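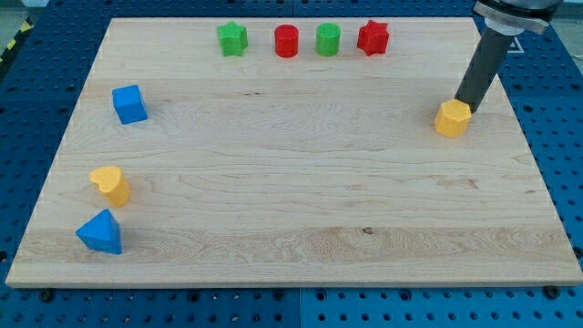
Tool down on the yellow hexagon, maple board bolted to the blue table.

pjaunz_cell2
So my Dellano arm started landing off to the right of the block tops. I re-taught the board corners in August and it was lovely, and now every pick drifts the same way. Ideas before I tear into the wrist?

heljua
Same way every time? I'd bet on your tool offset. Long skinny tools like that get bumped and you never notice. Pull the clamp, wipe the flange, seat it again and redo the tool point.

Yeh_CL
Disagree, I'd look at the board first. Wood moves! Mine (also maple) grew enough over a damp summer that the bolts were pulling it sideways. Put an indicator on the edge before you touch the arm.

heljua
A board that size isn't going to walk 2 mm, come on.

Yeh_CL
Mine did, and I've got the scrapped blocks to prove it lol

pjaunz_cell2
OK, put the indicator on it. Board is fine, sorry Yeh. But the clamp screw took more than 12 degrees of turn before it got snug, so that's no good. What torque do you folks use? The Prornent sheet only covers the old flange.

ots_piret
I go by feel and a paint mark across the screw head. If the line splits, it moved.

heljua
By feel is how you get here again, Piret. Get a torque wrench.

pjaunz_cell2
Cleaned, reseated, paint mark on. Redoing the tool point tonight and I'll post numbers.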